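Oler work table, pale blue-white top: my review after one season of use 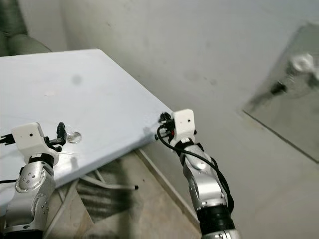 Lovely Dimaculangan wrote to me that she would never buy a light top for a work room, every pencil line stays on it and she is tired of scrubbing. I understand her. I had the same doubt before I ordered, and on this point she is partly right.

I bought the Oler from the Grestoneo shop in November. I paid 355 for it, with delivery to the door but not up the stairs. There was a cheaper one from Iltell, but the top was glossy and under my lamp I could see the lamp more than my work. The Oler top is matte. For small clear things, like lenses and watch glasses, it is much easier for my eyes.

Assembly took me 40 minutes with one person. The instruction sheet is only drawings, and drawing five shows the screws from below, so I put two of them in the wrong holes and had to take them out again. Please look at it twice. The frame is metal and it stands very steady on my floor, also when I lean with both elbows.

Now the cleaning. The surface takes faint marks. Dust and small specks are easy, a dry cloth is enough. Gray smudges are more stubborn. I use warm water with a little dish soap, and I rub in circles for a while. Most of them become weak, some of them do not go away completely. I tried also the Ccori cleaning paste and I do not recommend it, it left a spot more shiny than the rest.

The front edge is straight and quite plain, without any lip. Round things can roll down if you are not careful. I lost one small lens under the cupboard this way and found it after a week. I would pay a little more for a raised border.

What I like most is the size. I can leave one job at the far corner and begin another one in front of me. What I like less is that the shop does not sell the top separately, I asked them by e-mail and the answer was no.

Four stars from me. If you work with ink or glue, take a darker one.

Florante Tan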